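Handheld gripper kit for collecting demos -- is the Skedari one worth it over building my own?

Asked in: Robots & Automation > Kits and Services
Tags: handheld gripper, demonstrations, Skedari, Lirkov

I've been going back and forth on this since October and I need somebody to just push me one way or the other. We're a tiny shop with one Lirkov arm and we want to record people doing simple table jobs by hand, then train on that. Cup stacking, sorting lids, putting things back in bins, that level of stuff.

Skedari sells a handheld gripper as a kit, and it's 1,464 by the time you add the cable set and shipping to Ohio. A friend says I could print the whole thing and buy the rest of the parts myself for a lot less. I believe him, but I also know how my printed projects go (there is a drawer).

So: has anyone used one for more than an afternoon? Is it tiring? And does it do okay on light, squashy things like paper cups, or does it crush them?

-- plumtree_ohio

2 answers

Answer 1 (accepted)

I can speak to this one, I've had my hands on these for months now and I have opinions! Short version: buy the kit if you're going to record more than a couple hundred runs, build your own if you just want to find out whether you like working this way.

Paper cups are my daily bread, so let me start there. They're a good first job and a mean one. Squeeze too hard and the wall folds, too soft and the cup swings around between the plates. What helped me was slowing down my close and picking the cup up nearer the base, where it's stiffer. I also quit trying to grab cups upright every time. Side-on is fine as long as you give yourself room to turn it before you get to the stack.

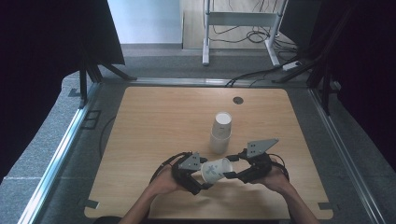 Teodor Văduva
Demo collection lead, Baloyi bench services -- member, answers mostly in Kits and Services

I like a two-handed hold, one hand on each handle. It feels silly for the first 20 minutes and then your shoulders thank you. One-handed I was done by lunch. Two-handed I can go until mid-afternoon, with breaks, and my runs late in the day look a lot more like my early ones.

Now the gripes. The cables. They loop off the back on both sides, and if you don't leave slack they tug at you right when you're lining up over the stack. I route mine down beside the table and I check them every time I sit back down. Skedari's manual gives this one sentence and it deserves a page. Also, the screws on the finger plates work loose on mine. A dab of threadlocker fixed it, but at that price I'd have liked it done at the factory.

On your Lirkov arm -- measure how wide the real gripper opens before you order. If your handheld one opens wider, you'll happily record grabs the arm can't make, and you won't find out until you've got 2,000 of them. Ask me how I know.

Support has been decent. I wrote in on a Friday about a bad connector and had a new one the next week.

Answer 2

never used skedari but we rented the Amora one. it was ok. heavier than i wanted and the software only ran on one of our laptops. they do take it back if you don't like it, so maybe try renting first? cups were fine, foil trays not so much

-- bgrant_returns

Comments on Answer 1

plumtree_ohio: This is so helpful, thank you. I measured the arm last night and it opens less than I thought, so that tip alone probably saved me a month. What do you use for the table? Mine wobbles.

Teodor Văduva: Anything heavy that stays put. I'd fix the wobble before you spend a dime on the kit. And try your cups in a stack of 2 first, then add more once that's boring.

plumtree_ohio: Will do. Still scared of the price but I'm leaning kit.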